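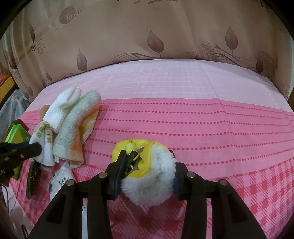 Evaluation notebook, Fornard hand-held gripper kit
Jul 14, 2024. Entry by Barış Akgül

Purpose: to decide whether the kit, on loan from Stokier until the end of the month, should be bought for textile handling work.

Set-up: patterned bedding as the work surface, mixed soft goods and small packets. Fingers as supplied, dark blue pads fitted. Supplier's default settings kept throughout.

Protocol is 40 picks per operator, each held for 9 seconds. Crisóforo Barajas took the first set and I took the second. Results are in the shared sheet, tab 2.

Remarks
Items with deep pile should be logged separately from flat cloth — the fingertip sinks in and the contact point is hard to judge on playback.
Drawcord toggles: record whether the jaws close on the fabric or on the toggle. The April form has no field for this.
Wrist fatigue was noted by both operators after over 60 minutes. The manual is silent on rest periods.

Outstanding: price for spare pads (the quotation gives 400 for the full finger set, currency not stated). C.B. to write to Stokier. Pad wear to be checked before the next session.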